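Gripper club, second year: a talk with Nelu Ilie

Nelu Ilie is eating a sandwich over the sink when I get there. He has the club until the building closes and he hasn't had lunch yet, at four in the afternoon. "Go ahead, ask," he says. "I can talk and chew."

The club is the Sulach robotics group, high school age mostly, in its second year. Nelu runs it. He used to fix packaging lines and says teaching is the same job with more noise. The project since January is a hand-held gripper, two fingers, that a student carries around and uses to pick things up while a camera records it. Later the recordings go to train an arm to do the same pick. The target is 1,000 good recordings by the Homel meet in April. They have 200.

I ask if that worries him.

"Yes. Next question."

He comes back to it anyway. The first month went to arguing. One half of the group wanted to build an arm from scratch, the other half wanted to buy a kit and get going. Nelu let it run for two weeks and then told them the arm could wait, the data couldn't. "An arm with nothing to learn from just sits there. I've seen teams show up at Homel with a beautiful arm and it waves at you. Okay. Great wave."

So they started recording. The first 52 were thrown out. All of them, in one evening. The kids had been moving too fast, grabbing like they'd grab a thing off a shelf at home, and when they played it back the fingers were a smear. Some of the younger ones took it hard. One girl went home and made a practice routine on her kitchen table with a pair of salad tongs, slow in, stop, close, stop, lift. Now everybody does it that way. They call it the tongs walk.

"She's fourteen," Nelu says. "I had a whole lecture ready about speed. Didn't need it."

The other problem was starting position. Where do you hold the thing before you begin? Everyone had an opinion. Too high and half the recording is just coming down. Too low and you bump whatever you're reaching for. They settled on low over the table, fingers open, hold still, breathe, then go. It's written on the whiteboard in three colors of marker and the last line is underlined so many times it went through to the board's bad spot.
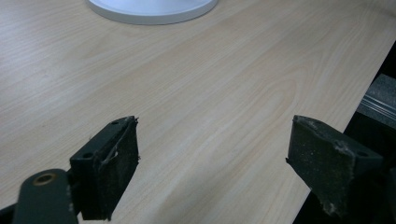 "And open all the way," Nelu says. "Every time. They get lazy and start with it half closed, and then the arm learns that half closed is normal. It learns your bad habits perfectly. That's the part the parents laugh at when I explain it. They've all got kids."

Wear is the thing he'd plan better if he started over. Pads get chewed up. Tape frays. Lint gets on everything, he has no idea where it comes from, he blames sweaters. The club orders pads from a small shop called Genon and the last box took so long that two students tried cutting their own out of a floor mat. They worked for one evening. Then the glue let go.

Money? He makes a face. The club gets the room for free and a bit from a local parts dealer, Igwe, who also lets them raid the returns bin. Everything else is dues and a bake sale. "The bake sale did better then the grant application. Write that down."

What do the students get out of it, other than a trip to Homel? He takes a while on this one. Puts the sandwich down.

"Patience, I'd like to say. But I don't know. Some of them are not more patient. What they do get is they stop thinking the computer is magic. They see a bad pick come out of the arm and they go, oh, I know who recorded that." He laughs. "They really do know. They can tell each other's hands."

There was a trial run last month with a borrowed arm, just to see. It reached for a cup and stopped short. Reached again, stopped short. Third try it got the cup and held it up, and then wouldn't let go, because most of the recordings ended at the lift. No one had put "set it down" on the whiteboard. It's there now. Squeezed in at the bottom, green.

That meant going back over the 200 to see which ones had a proper ending. They're still sorting. Nelu won't give me the number.

Next year he wants two grippers so that nobody stands around waiting for a turn. He wants the older kids to write the checking software themselves, since right now it's him, at night, watching clips. He also wants a better room, with a door that locks, but he's been asking for that since the start.

A kid sticks her head in. Something about a battery, and can they use the other charger. He says yes, then no, then gets up to look for himself.

"Are we done?" he asks me from the hallway. I say I had one more, about Homel, what would count as a good result.

"Pick up teh cup," he says. "Put it down. I'd be happy. They want first place, ask them."

I did ask them. They want first place.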